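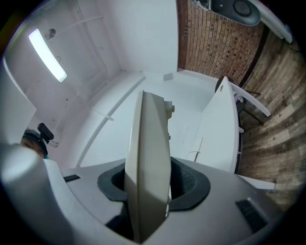

Dörte Steinbach
25 February 2025

I promised some of you a longer thread about my winter of learning to bake rye bread, so I will try now. English is my third language, please be patient with the words. 1/

It began in August, on Bornholm. We rented a small house near the harbor for two weeks and the bakery there sold a dark rye loaf, very heavy, a little sour, with whole seeds inside. I ate it every morning with butter and salt and I was sad when we took the ferry home. 2/

At home I bought rye bread from four different shops. All were fine. None was that one. My husband said I should write to the bakery and ask for the recipe. I wrote, and a very kind woman answered that they have no recipe, only a bucket. She meant the sourdough. 3/

So I made my own bucket. Rye flour and water, the same weight of each, in a glass jar on the kitchen shelf. I fed it every day for 14 days before I trusted it. Many people say one week is enough. In my kitchen it was not, because I keep the heating low. 4/

On day three it smelled terrible, like old socks. I almost threw it away. Please do not throw yours away on day three! On day six it smelled like apples that have been too long in the cellar, and that is a good smell in this hobby. 5/

The first loaf was a brick. I cut it when it was still warm, which I now know is a sin with rye. The inside stuck to the knife like glue. We fed ourselves on soup that evening. 6/

The second loaf I left alone until the next day, wrapped in a towel. Much better crumb, but no taste. I had forgotten the salt. I stood in the kitchen and could not believe that a grown woman forgets the salt. 7/

Now some notes for those who bake. Rye does not want to be kneaded like wheat. I tried it for a long time with my hands and the dough only became angry and sticky. A wooden spoon is enough. You stir, you scrape it into the tin, you make your hand wet and you press the top flat. 8/

About the flour. I use the coarse wholemeal from the Stüber mill, a little outside of our town. They sell it in paper sacks and you must ask for it, it does not stand on the shelf. The fine rye from the supermarket also works, but then you need less water. How much less I cannot say exactly, I do it by eye. 9/

My numbers, for one tin: 221 grams of ripe sourdough, twice as much rye flour, water until it looks like thick mud, two small spoons of salt, and 100 grams of seeds that have been in water overnight. I know that 221 is a silly number. It was what I had in the jar the first time it went well, and I do not dare to change it. 10/

Somebody asked which seeds. Sunflower and flax, mostly. I tried pumpkin and they were too big for my slices. Walnuts are nice for the first two days and then a bit bitter, at least to me. 11/

The rising takes nearly 7 hours in my kitchen in winter. I look for small holes on the surface, like pin pricks. When I see the first of them, I turn the oven on. If I wait until there are many, the top sinks in the middle. 12/

I bake very hot for the first fifteen minutes and then I go down and leave it in for one more hour. My oven is old and the back is hotter than the front, so I turn the tin once. 13/

A question that came three times: do I need a special tin? No. Mine is a plain one with high sides. I grease it with butter and throw in a handful of oats, so that the loaf comes out without a fight. 14/

My mother, who is 84, says that my bread is good but that her aunt's bread was darker. I asked what the aunt put in it. She thinks sugar beet syrup, or perhaps coffee. I tried one spoon of syrup and she was quiet for a while and then took a second slice. 15/

Is it the Bornholm bread? No, I do not think so. Mine is more sour and not so tall. But last week I ate it with butter and salt by the window and I did not think about the other one until I was washing the plate. 16/

If somebody near me wants a spoon of sourdough, write me a message and bring a jar with a lid that is not too tight. Next I want to try it with old bread soaked in the dough, like my mother's aunt did. I will tell you how it goes. 17/17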